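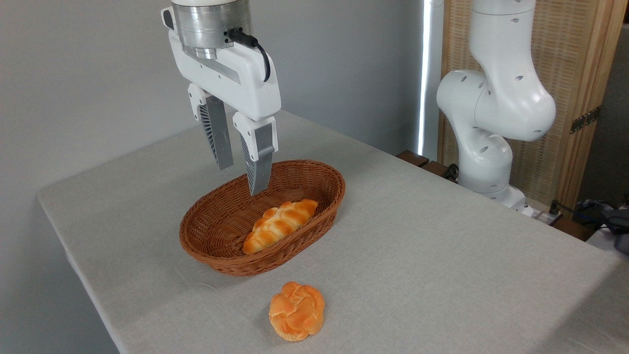

Abb. 1: Zwei-Finger-Greifer über dem Brotkorb

Projektbericht: Automatisiertes Umpacken von Kleingebäck bei der Bäckerei Sundqvist
Projektgruppe: Nandi Jacobs, Kwaku Laryea

1. Ausgangslage

In der Kommissionierung bei Sundqvist werden pro Schicht 2796 Gebäckstücke von Hand in Körbe gelegt oder umgepackt. Die Frühschicht beginnt um 3 Uhr und ist mit 7 Personen besetzt. Uns hat interessiert, was sich für diese Leute ändert, wenn ein Roboterarm einen Teil der Griffe übernimmt. Dass wir dafür den ganzen Juli im Betrieb sein durften, war für uns ein Riesenglück!

2. Vorgehen

Wir haben 200 Greifversuche mit geflochtenem Gebäck ausgewertet und parallel Gespräche mit der Schicht geführt. Geflochtenes ist spannend, denn kein Stück gleicht dem anderen — die Stränge liegen jedes Mal ein wenig anders, und die glänzende Kruste macht es der Bilderkennung nicht leichter. Die Greifkraft haben wir mit der Software Jinero eingestellt.
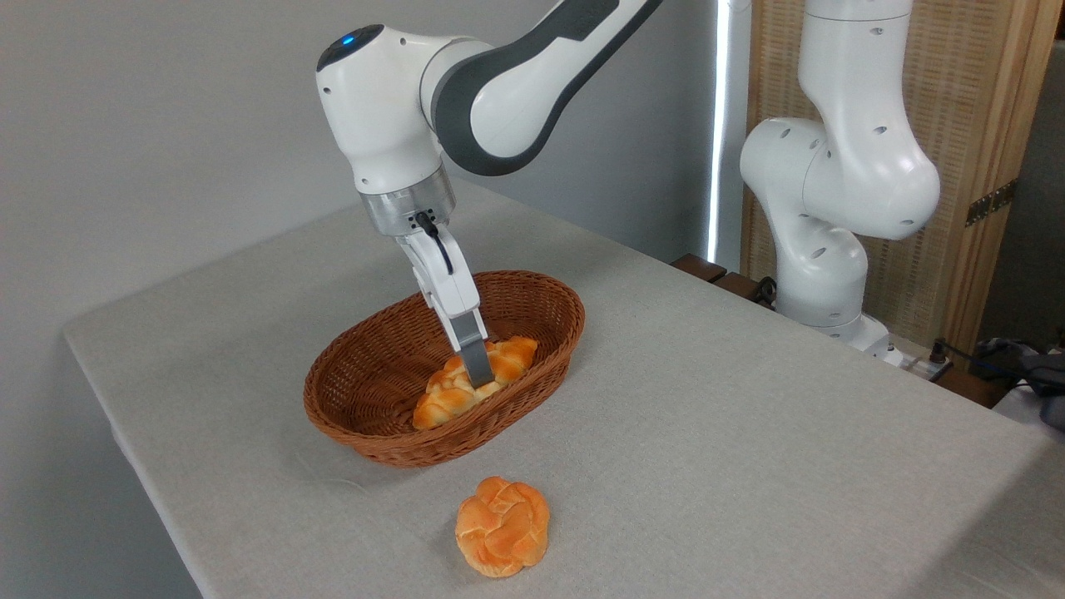
Abb. 2: Fingerspitze am Gebäck im Korb

Für Bergþóra Kjærgaard zählt vor allem der Rücken: Das ständige Vorbeugen über die Körbe gebe sie gern ab, das Aussortieren nach Augenmaß dagegen wolle sie behalten, da merke man einfach die Erfahrung.

3. Beobachtungen

Genau diese Aufteilung kam in fast allen Gesprächen vor. Neue Aufgaben entstehen auch: Körbe bereitstellen, Fehlgriffe prüfen, die Greifkraft nachstellen. Oddur Brøndum fragte, wer dafür geschult wird und ob das in die Arbeitszeit fällt. Der Betrieb hat das noch nicht entschieden. Wir finden, es gehört vor die Anschaffung — und wir würden die Schulung richtig gern mit der Schicht zusammen entwickeln.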